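# Looking after a gaming corner (and the person who sits in it) 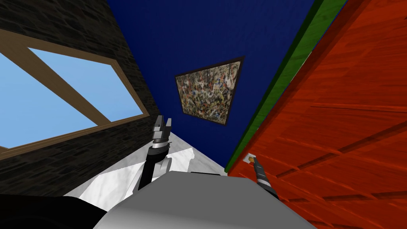
*Image: Mimoza Atanasov*

Every November, when the evenings close in and the big sales start, I get a little wave of letters from readers who have bought themselves a stack of new games and then looked up, slightly horrified, at the state of the desk they mean to play them on. I know the feeling very well. I put 731 hours into one farming game before I ever thought to clean underneath my keyboard, and I'm not going to tell you what I found there, except that some of it used to be toast.

So I've gathered up the tips that have served me best, along with a few that came in by mail, and I hope there's something in here you can use before your next long night of trading or tunneling or whatever it is you like to do.

## Keyboards first

Unplug it, or switch it off if it's wireless. Turn it upside down over the sink or a sheet of newspaper and give it a few gentle pats on the back, like you would a baby. You'll get more out this way than you expect. Then run a soft, dry paintbrush (a one-inch one from the hardware store is perfect, and please buy it new, not one that has been near varnish) between the rows, working from the back edge toward you.

If the keys pull off on your model, take a photo before you start! I once put mine back from memory and spent a whole evening walking left when I wanted to jump. The caps can soak in a bowl of warm water with a drop of dish soap while you have your supper. Rinse them, lay them face up on a towel and leave them overnight. They need to be dry all the way through, including the little stem underneath.

For the shine that builds up on the most-used keys, there's not much to be done. That's wear, and no amount of wiping brings the texture back.

## Controllers

Sticky thumbsticks are nearly always snacks. Dampen a cotton swab with rubbing alcohol, squeeze it out so it doesn't drip, and go around the base of the stick while you tilt it with the other hand. An old wooden toothpick does a lovely job on the seam where the two halves of the shell meet. Go slowly and keep it nearly flat, or you'll gouge the plastic.

Junaid Sethi wrote in from Briltgate to say he keeps his controllers in a bread box, lid down, and hasn't had to dig dust out of a seam since. I tried it and I'm a convert. Mine was a thrift store find with a dented corner, and it holds three controllers, a headset and the charging cables, if you coil them properly.

## About those cables

Coil them loosely, in a circle as wide as your hand, and fasten with a strip of cloth or a bread tie. Please don't wind them tight around the controller itself. It strains the cord just where it goes into the plug, and that's the spot where every cable I've ever lost gave out.

Label both ends. Masking tape and a pencil will do. I had 14 cables behind my desk at one point and could only account for 8 of them, so I pulled out the lot, started over, and gave the spares to my nephew.

## Crumbs, drinks and supper

If you must eat while you play (and I do, I'm not here to scold anyone), pick foods you can manage with a fork or chopsticks. Grapes are good. So are cheese cubes and pretzels. Cheese puffs are a disaster, and my headset cushions were orange for most of a winter.

Put your drink on a lower surface than your keyboard. A small stool beside the chair is ideal. If the worst happens and you do spill, shut everything down, unplug it, turn the keyboard over, and leave it be for a couple of days. I know how tempting it is to check.

## Headset cushions

Wipe the leatherette kind with a barely damp cloth after a long session, then a dry one. The fabric kind often pops off and can be hand washed in cool water. Squeeze them in a towel, don't wring, and let them dry away from the radiator or they'll shrink and you'll never get them back over the rim.

## Screens

A dry microfiber cloth handles most of it. For fingerprints, use a touch of distilled water on the cloth, never sprayed on the screen. Skip the window cleaner and the paper towels, which can scratch. I do mine on the 16th of every month because that's when the electric bill comes and I'm already at the desk feeling sorry for myself.

Next time I'll get to chair casters and the hair that winds itself around them, which several of you have asked about. Bring a seam ripper.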